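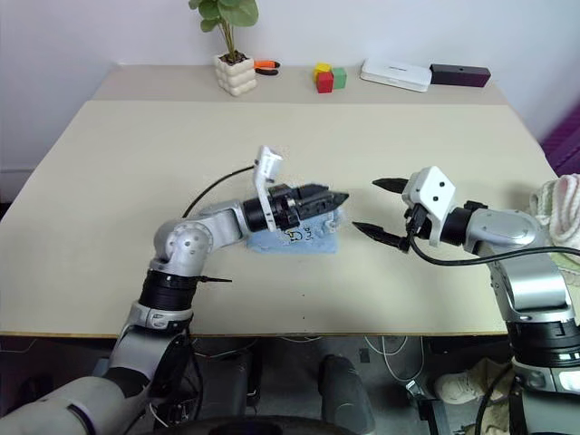

생활섬유 정리 및 재분배 사업 중간 진행 보고

수신: Tusley 재단 지원사업 담당
작성: Ferach 생활지원센터 물품관리팀
보고 대상 기간: 9월

1. 사업 개요
본 사업은 가정과 기관에서 기증받은 천류(면포, 수건, 편물, 소형 담요 등)를 분류하고 접어 보관한 뒤, 필요한 가구에 묶음 단위로 전달하는 것을 목적으로 한다. 당초 승인된 계획에 따라 분류, 접기, 포장, 배부의 네 단계로 진행하고 있으며, 보고 시점 현재 접기 단계까지는 일정대로, 포장 단계는 일정보다 다소 늦게 진행되고 있다.

2. 추진 실적
기간 중 접수한 천류는 총 4,000점이다. 이 가운데 재사용이 어려운 것은 별도로 분리하여 Winex에 인계하였고, 나머지는 재질과 두께에 따라 나누어 작업대로 옮겼다. 완성된 묶음은 52개 가구에 전달되었으며, 가구별 수령 확인서는 물품관리팀에서 보관하고 있다.

작업실 배치도 일부 변경하였다. 종전에는 벽면 선반 앞에서 접기와 포장을 함께 하였으나, 동선이 겹쳐 접어 놓은 천이 다시 흐트러지는 일이 잦았다. 현재는 밝은 베이지색 상판의 작업대를 접기 전용으로 쓰고, 포장은 옆방에서 한다. 작업대 위에는 한 번에 한 점만 펼쳐 접는 것을 원칙으로 하고, 다음 차례의 천은 가장자리에 둔다.

3. 접기 기준의 정비
사업 초기에는 담당자마다 접는 크기가 달라 보관함에 들어가는 수량이 일정하지 않았다. 이에 Niamh Breathnach 팀장의 주관으로 접기 기준을 다음과 같이 정하였다.

얇은 천은 가로로 한 번, 세로로 한 번 접은 뒤 손바닥으로 눌러 주름을 편다.
그림이나 글씨가 인쇄된 천은 인쇄면이 위로 오도록 접는다. 배부 담당자가 묶음을 풀지 않고도 구분할 수 있어야 한다.
편물과 두꺼운 수건은 당겨 펴지 않는다. 늘어날 우려가 있으므로 느슨하게 말아 보관한다.
모서리가 맞지 않는 경우 처음부터 다시 접는다.

기준 시행 이후 보관함 한 개에 담기는 묶음은 16개로 통일되었다. 다만 편물은 부피 차이가 커서 같은 기준을 적용하기 어려우며, 현재 별도 보관함에 수량 제한 없이 담고 있다. 편물용 기준은 다음 보고 전까지 마련할 예정이다.

4. 문제점 및 조치 사항
가. 포장재 납품 지연. Ó Súilleabháin에 발주한 종이 띠의 납품이 늦어져 포장 작업이 중단된 날이 있었다. 임시로 면끈을 사용하였고, 이후 물량은 분할 납품을 받기로 합의하였다.
나. 색상 분류의 불일치. 하늘색과 옅은 회색 천이 접수 단계에서 섞여 기록된 사례가 확인되었다. 접수대장의 색상 항목을 단순화하여 밝은색, 짙은색, 무늬의 구분만 기재하도록 하였다.
다. 보관 공간 부족. 편물 보관함이 통로 일부를 차지하고 있다. 선반 2대의 추가 설치가 필요하며, 소요 비용은 기승인 예산의 비품 항목 내에서 충당이 가능한 것으로 검토되었다.

5. 예산 집행
인건비와 운송비는 계획 범위 내에서 집행되었다. 포장재 비용은 면끈 구입으로 소폭 증가하였으나 항목 간 조정 없이 처리하였다. 증빙 서류는 정산 양식에 따라 별도 제출한다.

6. 향후 계획
다음 기간에는 밀린 포장 물량의 처리를 우선으로 하고, 겨울철 수요에 대비하여 수건과 담요류의 접수를 늘릴 계획이다. 배부는 매주 목요일 오후에 실시하며, 거동이 불편한 가구에는 방문 전달을 병행한다.

7. 협의 요청 사항
선반 추가 설치와 관련하여 비품 항목 집행에 대한 귀 재단의 서면 확인을 요청드린다. 확인이 완료되는 대로 설치 일정을 회신할 예정이다.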